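The List That Opened

Liam Hollis had 391 tasks in Skoltard and loved every one of them, even the ones from February.
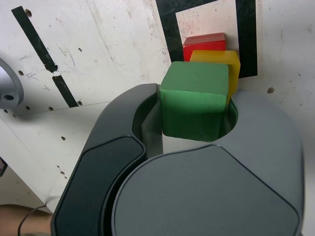 Noman Ghumman wanted to know why "buy stamps" had a whole tree growing underneath it.

"Because you can!" Liam spun his laptop round on the café table so fast the tea slopped. "Look, you open stamps, and there's letters. Open letters, there's Gran. Open Gran and there's her birthday, the cake, the train to Bunmont..."

"And under the train?"

Liam clicked. He hadn't been down that far for ages, and it was glorious in there, all those little arrows waiting to be opened (he did love an arrow). Under the train was a packed lunch. Under the packed lunch was a line he had no memory of typing: ring Noman, say sorry about the Tindall job.

He went pink and tried to fold it shut, but Skoltard was wonderfully quick and had already opened the next one down. It said: he was right.

"How long has that been there?" said Noman.

"A while. It was under the sandwiches."

Noman pulled the laptop towards him, read both lines again, and ticked the first. The whole branch gave its cheerful green blink and the number at the top of the window dropped by one. Then he put the cursor beneath "he was right", pressed return, and typed: buy him lunch.

"Today?" said Liam, already reaching for his coat.

"It hasn't got a date on it," said Noman. "Put one in."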